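Hinora Two-Drawer Dresser, Distressed Cream
Trimside Bedroom and Hall Furniture
Item no. 2124

Overview

The Hinora is a low dresser with carved legs, raised molding around the top and a painted finish in distressed cream. It is supplied assembled except for the drawer stops, which are packed in a paper envelope taped inside the upper drawer. The piece is intended for bedrooms, halls and dressing areas. It is not rated for bathrooms or unheated porches.

Finish

The cream coat is applied over a primer and rubbed back by hand along the molding, the scrollwork and the front edges of the top. Wear marks vary from piece to piece and are not grounds for return. The clear topcoat is water-based and low sheen. Drawer interiors are left in light wood with a clear sealer and no paint, so that small metal or plastic items do not pick up color from the sides.

Drawers

Number of drawers: 2
Runners: side-mounted wood, waxed
Stops: screw-in, one pair per drawer
Interior: light wood, sealed
Rated load per drawer: 22 lb, evenly distributed

Each drawer is a single open compartment. It will take small boxes, chargers, a compact camera, rolled belts and similar items without dividers. Round objects tend to travel when a drawer is opened quickly. For these, use the Jomville insert (sold separately), a felt-lined tray that drops in from above and can be trimmed along the short side with a utility knife.

Pull the drawer straight toward you. If it binds, push it fully home and start again. Do not force one corner. A drawer that continues to bind after the first heating season should be waxed along the lower edge of both sides with plain paraffin. 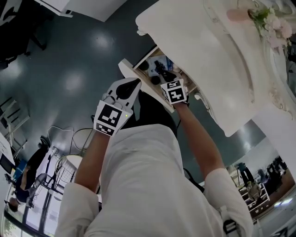
A customer comment submitted through the product page reads: I keep small electronics in the upper drawer and the bare wood has held up fine, but I would order the felt tray at the same time as the dresser. Mine came three weeks later and by then everything had been sorted once already. The stops also go in more easily with the drawer out and upside down on a towel.

The instruction sheet has been revised to show the stops being fitted with the drawer removed. Customers with the earlier sheet may follow either method. Screws should be hand-tightened only.

Top surface

The top is flat inside the molding and will carry a lamp, a mirror on a stand or a vase of flowers. Rated load is 55 lb. The topcoat resists brief contact with water but will cloud under a wet vase left overnight. Place a felt or cork pad under ceramics and glass. Avoid rubber feet, which can soften the coating and leave a ring.

Placement

Set the dresser on a level floor. On tile, poured resin and other glossy hard floors, fit the adhesive felt discs supplied with the hardware. Wall anchoring is required in all homes with children. The anchor kit includes one strap, one bracket and screws for wood studs. Masonry fixings are not included. Load the lower drawer first, and open one drawer at a time.

Care

Dust with a dry cotton cloth. For the carved areas, use a soft paintbrush with the bristles cut to 1 inch. Remove marks with a damp cloth and a drop of dish soap, then dry at once. Do not use furniture polish containing silicone, as it prevents touch-up paint from bonding. Touch-up paint is available in 2 oz jars under the name Nasution Cream.

Testing

Drawer runners on this model are cycled 3,000 times at full rated load before a design change is released. Replacement runners are stocked in pairs.

Related items

Jomville felt-lined insert
Nasution Cream touch-up paint, 2 oz
Hinora replacement runners, pair, item no. 3575
Trimside wall anchor kit

Shipping

Ships by freight in one carton. Curbside delivery is standard. Inspect the legs and scrollwork before signing, and note any damage on the delivery receipt.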